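What I brought home from the Ashworth market

So I finally made it to the November market at Ashworth, after three years of saying I would and then sleeping in. I got there just after seven, which felt heroic until I saw the car park was already full and half the good bread was gone!

I'd given myself a budget of 42 dollars and a strict list (eggs, silverbeet, something for Mum). I blew the lot in under an hour. The honey bloke had five kinds out for tasting and I went back for the leatherwood twice -- no shame. Then I got chatting in the queue for coffee about whether you can freeze feta, and came away with a bag of limes I hadn't planned on and a firm opinion that you can, if you're only going to crumble it.

My favourite stall was Wernisholm, tucked down the back near the plant people. They do preserves and dried fruit and not much else, and they'll talk your ear off about sugar if you let them. I let them. I've been putting fruit up in jars ever since, and the pantry shelf is starting to sag a bit. 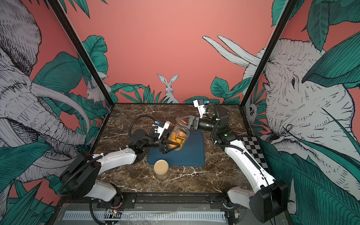
Getting there without the car

The 14 bus goes from the Sestis end of the high street and drops you at the oval gate, then it's a flat walk along the creek. Bring a trolley if you've got one. I carried everything home in two cloth bags and my fingers were the colour of beetroot by the time I got to the front door.

Last bus back is just before one, and it does fill up with people nursing seedlings on their laps (I was one of them, two tomatoes and a very leggy basil). Next month I'm going earlier, and I'm starting with the bread.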